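Progress report, November 2023
Home Electrical Safety Visits, Grisby district
Submitted to the Toivonen Fund

In this period we continued the visits to older tenants in the Grisby district. The visits are free, and each one takes less than one hour. We look at the cords, the wall outlets and the place where the heater stands, and we speak with the tenant about what is safe to plug in together. By the end of the period we had completed 281 visits.

Most of the problems are small ones. People put the cord under a carpet, or they connect one power strip to another to reach the far side of the room. Heaters are a more serious matter - in 17 homes we asked the landlord to send an electrician, and in most of these the work is now finished. 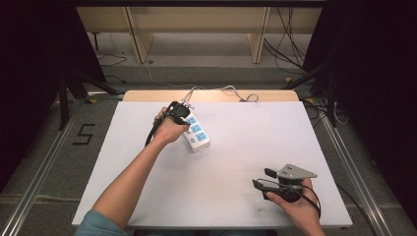

Maksym Panasiuk

The leaflet was late. Our first text was too long, and the tenants who read it for us said the letters were too small. Stendico made a new layout with larger print, and we ordered 3000 copies. Of these, 2000 went to the housing offices and the library. The rest stay with us for the visits.

We also had a difficulty with the booking of visits. Many tenants do not answer a call from a number they do not know. Now the housing office at Dukden sends a letter first, and we call one week after. This works better, but it makes the waiting time longer.

The spending is inside the budget, except for printing, where we are a little over. We ask for your permission to cover the difference from the travel line, which was not fully used.

In December we plan to visit the two buildings behind the railroad station and to return to the homes where repairs are still open.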